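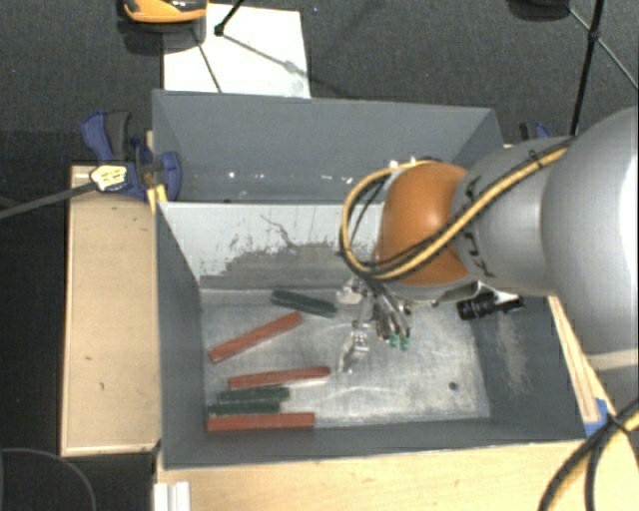
Metal bins take a beating, and I kind of love them for it. I've had a gray one on my workbench since December and it's already picked up its share of scuffs. Mostly I leave them alone, but a few habits keep mine from getting gross.

First, empty the whole thing before you clean it. I used to just push stuff to one side and wipe the other -- don't be me! Tip it out, brush the grit from the corners with an old paintbrush, then go in with warm water and a squirt of dish soap.

Dark, rubbed-looking patches usually need a second round. I make a paste of baking soda and water, leave it on for 7 minutes and rub it off with a soft cloth. If the patch is plain old wear it won't budge, and that's fine, it's a bin. Scratches I only bother with if I can feel them with a fingernail (a light pass with fine sandpaper, then a dab of paint).

If yours has a divider, do the slope last so the crud doesn't slide down onto the part you just cleaned. And dry it properly! My friend Eulalia stands hers on end by the heater overnight, and I've started doing the same.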